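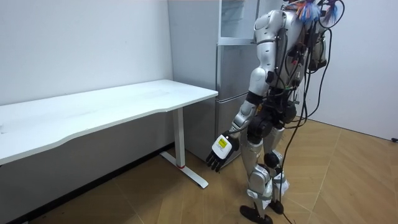

## 4. Setting up the fridge and the desk

Give yourself a clear afternoon for this section. It's my favourite part of the whole guide, and once the two big pieces are in, the little room at Modano really starts to feel like somewhere you'd want to sit down and work!

### 4.1 Placing the fridge

1. Walk the fridge in upright and push it against the back wall.
2. Leave it standing for 2 hours before you plug it in.
3. Open the upper door fully and check that it swings freely on its hinge.
4. Wipe out both compartments with warm water and a soft cloth.
5. Switch on, shut both doors and wait 12 hours before filling it.

**Caution:** Never chip at frost with a knife. Switch off, prop the door open and let it melt — a towel on the floor helps a lot.
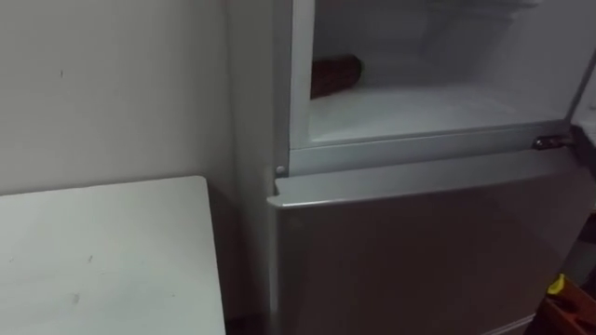 *Fig. 4a. Upper compartment open, with one dark red item at the back left.*

Start with just one or two things in the upper compartment. You'll soon find out how you like to arrange it, and it's lovely to have the space.

### 4.2 Lining up the desk

1. Stand the desk with its long straight edge along the wall and the curved edge facing you.
2. Slide it towards the fridge, stopping a little short. Air needs to move through that gap.
3. Open the upper fridge door again and make sure it clears the desk.

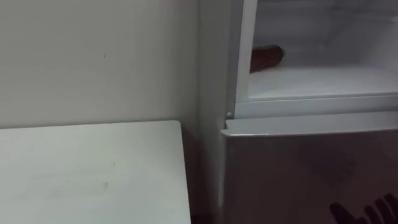
*Fig. 4b. The gap between the table corner and the side of the fridge.*

**Note:** Araceli Arellano, who fitted out the rooms at Alvarado, keeps a 15 cm strip of card for setting this gap. Cut one for yourself, it saves so much fiddling.

### 4.3 Drawer and finishing off

1. Check that the drawer unit is firmly fixed to the underside of the top.
2. Tighten the knobs by hand only.
3. Press down on each end of the desk in turn. If it rocks, loosen the leg bolts, settle the foot flat on the floor and tighten again. 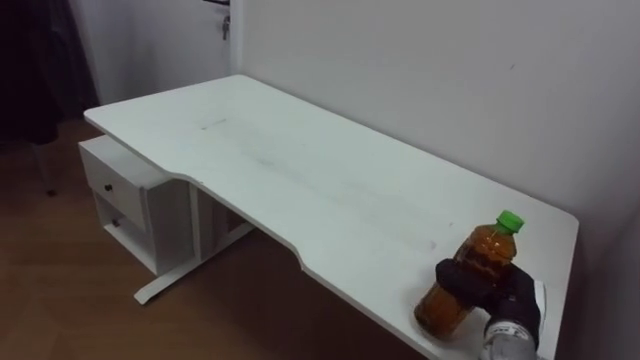
Smudges on the top come off with a damp cloth and a drop of washing-up liquid. Older scuffs need a bit more patience, so go gently and work in small circles. Don't use scouring powder on the white finish.

Spare knobs are listed in section 7.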